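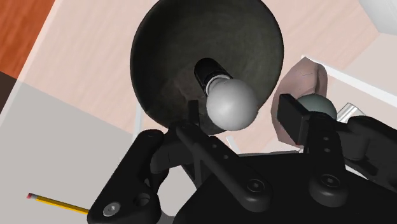 Lamp shade and light bulb, seen from below

About Plidard Building Records

Plidard Building Records prepares measured drawings, written histories and condition reports for older buildings. Most of the buildings are small and commercial or agricultural: feed stores, depots, grange halls, creameries, tobacco barns, mills. We also take on houses when the owner needs a register nomination or a tax credit application.

The firm does not do construction, and we do not sell or specify products. A report from this office can be handed to any architect or contractor.

History of the firm

The office was opened 29 years ago by Samran Panyasiri, who had been drawing bridges and culverts for a county road department. The first commission was the Kostlow mill, a frame building on a rubble foundation that had been moved once and raised twice. The owner wanted a floor plan for an insurance file. The plan showed that the north wall was out of line with the other three, and the written report that went with it became the model for the reports we issue now.

For the first several years all field work was done with tape, plumb bob and level, and drawings were inked by hand on film. Those sheets are still in the flat files and are still used. Scanned copies can be ordered by the current owner of a building or by anyone with the owner's written permission.

The Ustden office opened later to handle work in the eastern counties. It shares the drawing standards and the report template of the main office. Field notes from both are kept in one series, numbered in the order received, so a gap in the numbers at one office means only that the next job went to the other.

What we prepare

Measured drawings. A standard set has a site plan, a plan of each floor, all exterior elevations and at least one section through the frame. Plans are drawn at a quarter inch to the foot. Details of sash, door casings, stair parts and framing joints are drawn larger, at a scale that depends on the piece. Dimensions are taken to the nearest eighth of an inch indoors and the nearest quarter inch outdoors. Anything we could not reach is drawn in a broken line and noted.

Building histories. The history is assembled from deeds, tax rolls, fire insurance maps, newspapers, store ledgers and interviews. A date for a building is given only with its source. Where the deed record and the physical evidence disagree, the report prints both and says which one we think is stronger. Nail types, saw marks and lath are recorded in a table at the back of the report, by room.

Frame surveys. For timber and box frame buildings we number every post, girt, plate and brace and record the size, species where it can be told, joint type and condition of each. Reused timbers are marked on the drawing along with any empty mortises. Where sampling is allowed, cores for tree-ring dating are taken by an outside laboratory under our supervision, and the holes are plugged.

Condition reports. These are visual reports. Siding is not removed and floors are not lifted unless the owner asks for it in writing and a carpenter is present. Moisture readings are listed with the time of day and the outdoor conditions.

Register nominations. We write the physical description and the statement of significance, prepare the maps and photographs, and answer comments from the state office. We do not promise that a building will be listed. If a site visit suggests that too much original fabric is gone, we say so before a contract is signed.

How we work

A project begins with a site visit by one person, usually half a day. The visit results in a two-page letter that sets out what is there, what records are likely to exist, and what the work would cost. The letter is the owner's to keep, whether or not the work goes ahead.

Field work is scheduled from October through March where possible. Leaves are down, crawl spaces are dry enough to enter in most years, and snakes are less of a concern. Roof work and anything needing a lift is done in the warmer months. We ask that power be left on if the building has it and that stored goods be pulled two feet off the walls. If that can't be done, the drawings will note which walls were blocked.

Drafts go to the owner for correction of facts. Family names, dates of ownership and the local names for rooms and outbuildings are the usual corrections, and we ask for these in writing. The final report is delivered as one bound copy and one set of digital files. A second bound copy goes to the county library unless the owner objects.

Laser scanning is used on large or irregular buildings. The scan is treated as field data, in the same way as a notebook, and the drawings are made from it by a person who has been inside the building. We do not deliver raw scans as a finished product.

The Thongdee collection

The office holds the papers of the Thongdee hardware store: daybooks, freight bills, supplier catalogs and a run of building material invoices. The invoices have been useful in dating repairs to other buildings in the district, particularly metal roofing, stovepipe and window glass. An index by customer name is complete. The index by material is not, and covers only glass, nails and roofing at present.

The collection may be used by appointment. Pencil only, one box at a time. The daybooks are fragile and are served as scans.

Staff and training

The staff of nine is made up of drafters, field surveyors and two historians. New surveyors spend their first season on hand measurement before using the scanner. All field staff are trained in ladder safety and in recognizing asbestos and lead paint, which we report but do not test for.

Mr. Panyasiri still reviews every frame survey before it leaves the office and can be reached through the main desk on questions about older projects.

Fees and service area

Fees are fixed and are quoted in the letter that follows the site visit. There is no charge for the visit itself within 100 miles of either office. Beyond that distance, mileage is billed at cost.

Requests for copies of past reports should give the name of the building, the county and, if known, the owner at the time of the survey. Street addresses and road names have changed in several counties, and a description such as the nearest creek or church is often more use to us than the current house number.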